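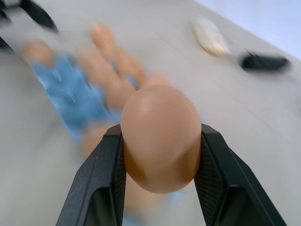
Dolls, eggs and a very big table

Tue 4 February

So I finally have a table big enough to make a mess on, and of course I went straight ahead and made one. It's beige, it's plain, it's bigger than anything I ever had in the Brutville apartment, and I love it to bits! My old one was so small that I had to move my coffee every time I wanted to unfold a pattern.

The doll in the blue outfit is the one I keep promising Monique Chauvin's granddaughter. I still have to decide about a hat (I say no, Monique says yes, and Monique usually gets her way). Doll clothes are fiddly little things, and I've had the same hat pattern sitting in a drawer since May. If anyone has a good one for a small round head, please send it over.

And then the eggs. I've switched to the trays that hold 15, three rows of five, and I'm never going back to the flimsy dozen boxes. They stack, they wipe clean, and I can see at a glance how we're doing for the week. 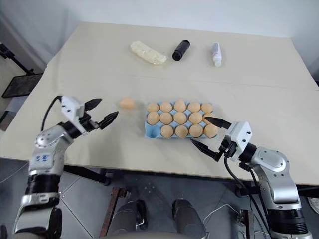

My sister thinks it's silly to fuss over how eggs go into a tray, but I like to fill the far row first and work my way toward me. That way my sleeve isn't dragging over the ones I've already put in. I learned that one the hard way, all over a clean floor, the morning my in-laws were coming for brunch. Pointy end down too, if I can tell which end is which. With some of them I'm really just guessing.

Taha Samir down the road says he never bothers with any of that and just drops them in wherever there's a hole. Well, Taha also brought me a bag of eggs last spring with 4 cracked ones in it, so I'll stick with my way, thank you very much.
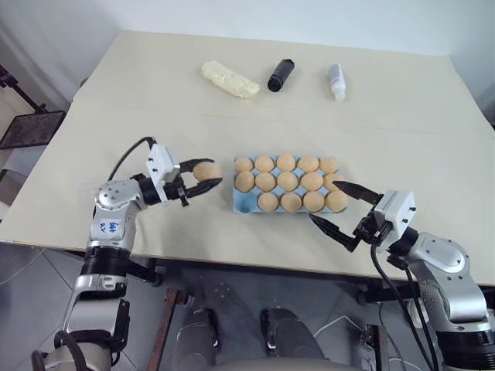

Once the last cup is filled the tray goes on the middle shelf of the fridge, never in the door, where everything gets rattled each time somebody wants the milk. I write the day on a bit of masking tape and stick it to the rim. Most of this week's are going into a Spanish omelet and a lemon cake, and I'll put the cake recipe up when I've worked out why the middle keeps sinking. More lemon juice than it needs, I suspect!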